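Groups > Bloxham Computer Refurbishers > Meetings > Minutes

About us Donate a machine Minutes Contact
4 min read

Minutes of the monthly meeting, Mar 20, 2021, 10.30am, Bloxham hall, back room

Eight of us round the table this time, which is our best turnout since October, and I was down to write it all up again (my handwriting got worse as the biscuits went round, so shout if I've got anything wrong). Apologies had come in from two members. The last minutes were agreed with one change: the screwdriver sets were bought out of the tools money and not the tea money. Sorry, tea drinkers!

1. Where we are with the Hullden towers

Hullden have cleared out their old office and we've now had the whole lot, 122 desktop towers. Of those, 105 have been opened up and looked over, and the rest are still stacked along the corridor, where the dance class would very much like them not to be. We agreed to have the corridor clear before the next meeting. The machines are mostly the same kind, so once you've done a couple you get into the swing of it. 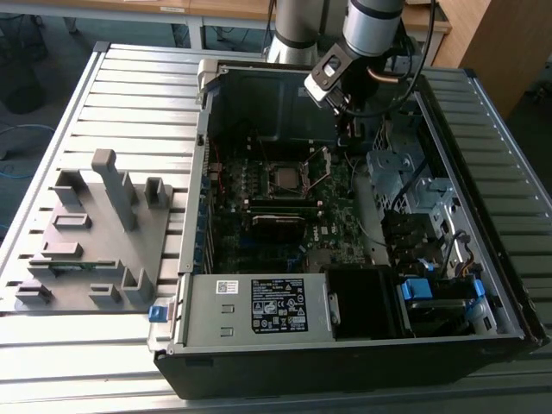
Opening up was the thing we talked about longest. One or two people are still trying to do it with the tower standing up, and everyone who has tried it the other way agreed that laying it on its side with the panel off is far kinder on the back and the eyes. You get the whole board facing you, and on these the DELL logo is printed right on it, below the black memory slot, so it makes a handy landmark when you're telling somebody across the room where to look. We also agreed that if the socket frame is open with the processor still sitting in it, you don't lean over it with a cup of tea. I'm told this needed saying.

2. Memory

There was a long chat about whether to test every stick or only the ones that look sad. We settled on every stick. It's slow, but last time we skipped it we had three machines come back from the school and it was a bit embarrassing. Tested sticks go in the bags with a green dot, untested in the bags without, and please could people stop using the green dots for labelling milk.

Fonum have offered us a mixed box of spare memory for 25 pounds. All in favour, so I've written back to say yes please. They'd like the box itself returned.

3. Power supplies

Somebody asked if we should be replacing the power supplies as a matter of course. The feeling was no — test first, and only swap the ones that fail. If you do take one out, copy what's on the label into the book before it goes on the shelf. We now have a shelf of supplies and a book with four entries in it, and those two things don't match.
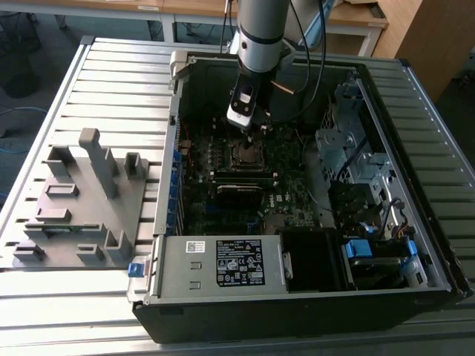 Nobody is to open the supply itself, whatever they've seen in a video. Failed ones go in the crate by the door and Tridana will collect them along with the dead drives. I still need to ring Tridana and fix a day, and I'll put it on the noticeboard when I have.

4. Heatsinks and paste

We're down to our last tube of paste. I'm to order more. There was quite a lively disagreement about how much to use (pea, grain of rice, one vote for "spread it like butter") and in the end we left it to whoever is doing the job, so long as the old stuff comes off first. Wipes are in the top drawer, and the lint-free ones aren't for glasses!

A few towers have been put back on the shelf with the processor bare and no note on them, so the next person has no idea if they're finished, half finished or given up on. From now on a paper tag goes on the case every time you stop, even if you're only stopping for lunch. Tags are in the same drawer as the wipes.

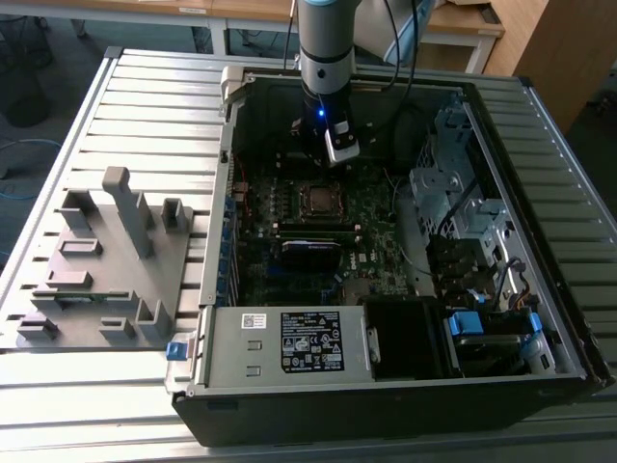 Item 4: processor in its socket, no heatsink on, memory slots just below.

5. Any other business

The heating in the back room is still coming on at odd times. I've mentioned it to the hall and will mention it again.

It was suggested we do an open morning where people can come and see the inside of a computer and have a go themselves. Lots of enthusiasm, slightly fewer offers to set out the chairs. Carried over.

Someone has left a very nice blue scarf. It's on the hook.

Actions: paste, Tridana and the heating are all mine. Everyone else, corridor please.

Meeting closed at 12.15pm. Next one same place, same time, bring your own mug.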